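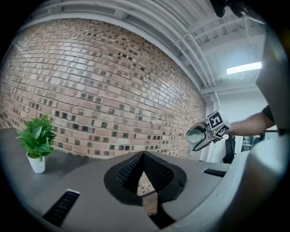

Progress Report No. 7

**To:** Rosalía Miranda, Brarar Fund
**From:** Leire Iglesias, Turkstead Workrooms
**Covering:** the period up to the end of September

Dear Rosalía,

The brick is out! When you came by in the spring you had to take my word for it that there was a decent wall under all that plasterboard, and I'm so pleased to report that it's better than any of us hoped. The colors go from a pale salmon and tan right down to a deep reddish brown, and scattered through it are those nearly black glazed bricks that everyone who walks in wants to touch (I do it too, most mornings).

**The wall**

Horrocks finished the cleaning and repointing in September. Eusebio Moya ran the job for them and he was wonderfully patient with us. We had three meetings about mortar, which I never thought I'd say, and settled on the pale gray. Eusebio's first test patch was a warmer, sandier mix and it made the whole thing look muddy. With the gray you can read every course, and the dark bricks really stand out.

We talked about evening up the pattern, as the glazed ones are thicker in some areas than others. We've left them alone. Margaux Tessier has been through the old building papers twice and found a bill for bricks but no drawing, so we don't know whether somebody planned it or the bricklayers just used what was on the cart. She's still looking and has her eye on a box of letters next.

No sealer has gone on yet. Horrocks would like to see the wall through one heating season before deciding, and I agree with them. In the meantime the tables will get a wipe-down more often than usual.

**Ceiling and services**

You'll remember the long argument over whether to box in the pipes. The ceiling structure and the pipework have stayed on show, all in white, and I think it was the right choice. The room feels taller, and anyone who needs to get at a run of conduit can see exactly where it goes. Leaving out the false ceiling also saved us $3,000 against the budget line, which I'd like to talk to you about (see below).

The fluorescent lights are staying for now. They're bright and even, and people doing close work at the tables like them. The dangling cable under one fixture is on the snag list, and Hicham Belhaj has it down for the next electrical visit along with a buzzing switch by the sink.

**Furniture and layout**

Tables are along the brick side, with the office chairs shared between here and the back area. Prokton delivered 20 stacking stools in place of the benches we had specified. I was cross for a day and then tried one - they're comfortable, they're light, and they go away in a corner when we need the floor. We've kept them, and Prokton credited us the difference.

The back area is still a muddle, I'll admit. It has turned into the place where equipment goes when it has no other home. Hicham wants one more run of shelving there and has measured up for it twice.

**Use of the room**

We opened to regular groups before the snagging was done, on the grounds that an open room with a buzzing switch beats a closed one. There are now 6 groups with a standing booking. The mending circle was first in and has grabbed the end by the corner. The model makers asked if they could come at 7 in the morning, so two of them now have keys.

The one complaint so far is echo. Brick and a bare ceiling will do that, and with two conversations going it can get loud. Margaux borrowed some felt panels to try on the plain white wall at the far end, and the difference was bigger than I expected. I'd love to have our own.

**What I'd like to ask**

May we move the ceiling saving across to two items?

- felt panels for the far wall
- shelving for the back area

Quotes for both are attached. Nothing on the brick side would be drilled; Eusebio has made me promise.

**Still to do**

- electrical snags (Hicham)
- touch up the paint on the big beam, where the scaffold caught it
- final invoice from Horrocks
- signage for the front door, wording still with Margaux

Do come and see it. Late afternoon is best, around the time the mending circle puts the kettle on.

With warm thanks,
Leire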